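Mesh Laundry Bags: Frequently Asked Questions

Updated Jun 19, 2021

We sell these, so read with that in mind. We have tried to answer the way we would answer a friend who already suspects the whole category is a gimmick.

Do I need one?

Maybe. If your wash is jeans, towels and T-shirts, save your money. If you own bras with hooks, thin tights or a sweater you'd be sad to lose, a bag is cheap insurance. It won't turn a dry-clean-only dress into a washable one, whatever the package says.

Does the bag stop shrinking?

No. Heat and rough handling shrink wool, and hot water goes straight through mesh. We still get returns from people who were told otherwise by a store clerk.

Fine mesh or wide mesh?

Fine mesh is better for anything that snags, and it keeps stray hooks from poking out and grabbing the rest of the load. Wide mesh rinses better. Sellers who claim one bag does both jobs equally well are asking you to take a lot on trust. The Tanano is our fine one and the Gestell is the wide one. If you're only buying one, get the fine one and don't stuff it.

A light-colored mesh will show dye if you wash it with new dark clothes. The stain is ugly and harmless, and no, we don't replace bags for it.

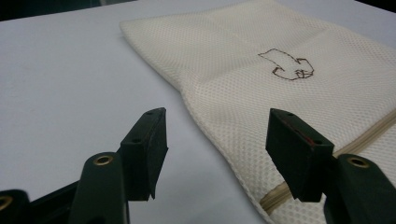 How full can I fill it?

Half full, at most. A packed bag turns into a hard ball that throws the drum off balance, and the clothes in the middle come out with soap still in them. Two small bags beat one big one almost every time.

Can it go in the dryer?

Ours can, on low. We'd still take the clothes out first. They dry unevenly in there, and you'll end up running the machine again.

Will it catch the plastic fibers that come off fleece?

Not ours. The holes are far too big. Some bags are made for that purpose, and you should ask their makers for test results before paying extra.

How long does it last?

The zipper goes first. We have a Zonetti bag in our own laundry room that has been through more than 10 years of washing, and we have seen others split at the seam by their second November. Anyone who promises you a number of washes is guessing. Close the zipper all the way and tuck the pull under its elastic cover, if it has one.

Is the "Lengyel method" of double bagging worth it?

We tried it on silk shirts and couldn't see a difference. The inner bag came out soapy.

What is your return policy?

You have 14 days, washed or unwashed. You pay the postage, and on a small bag that may cost more than it's worth to you.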